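Apparel Materials and Retail Practice
Unit 4 Handout: Leather Footwear, Construction and Customer Advice
Instructor: Myrto Makris
Issued Tuesday, September 5, 2023

Reading before class: Chapter 7 of the course reader, through the end of the section on welts.

4.1 Terms used in this unit

The upper is the whole of the shoe above the sole. The vamp covers the front of the foot, and the quarters cover the sides and heel. The last is the foot-shaped form over which the upper is pulled during manufacture. Students are expected to use these terms in all written work. "Top part" and "front bit" will be marked as errors.

Full-grain leather keeps the outer surface of the hide intact. Corrected-grain leather has been sanded and given a finish to hide marks. Suede is made from the inner side or from a split, and nubuck is sanded on the outer side. The last two are often confused on the sales floor, and product labels do not always help.

4.2 Methods of attaching the sole

Cemented construction joins the sole to the upper with adhesive. It is light, flexible and comparatively cheap, and it accounts for most of the casual shoes in our sample cabinet. Resoling is possible in some cases, but few repair shops will quote for it.

In welted construction, a strip of leather is stitched to the upper and insole, and the outsole is then stitched to that strip. The sole can be replaced without disturbing the upper. The Ververidis ankle boot in the cabinet is welted; the Plornari loafer is cemented. Compare the edges of the two before the practical session.

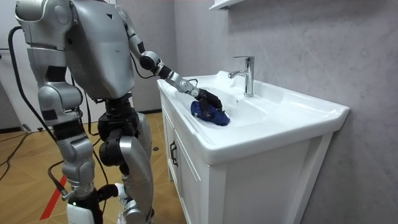
Stitched-through construction, often called Blake stitching, passes a single seam through the insole, upper and outsole. The result is slimmer than a welted shoe. Water may enter along the seam, and customers who walk to work in the rain should be told so before purchase.

4.3 Fit

Both feet are to be measured with the customer standing. Fit the larger foot first. Check length, width across the joint, and hold at the heel, in that order. A new welted boot may slip slightly at the heel until the sole begins to flex. Pressure across the toes is a different matter and should not be described to the customer as something that will wear in.

4.4 Assignment

Select one pair of shoes from the cabinet, other than the Ververidis boot. In 300 words, identify the upper material and the construction method, and state the evidence for each. Attach a care card of no more than 200 words, written for the customer. Work in groups of 3 is permitted for the inspection, but each student submits a separate text.

Cabinet keys are held by Nazar Vakulenko. Shoes may not leave the materials room.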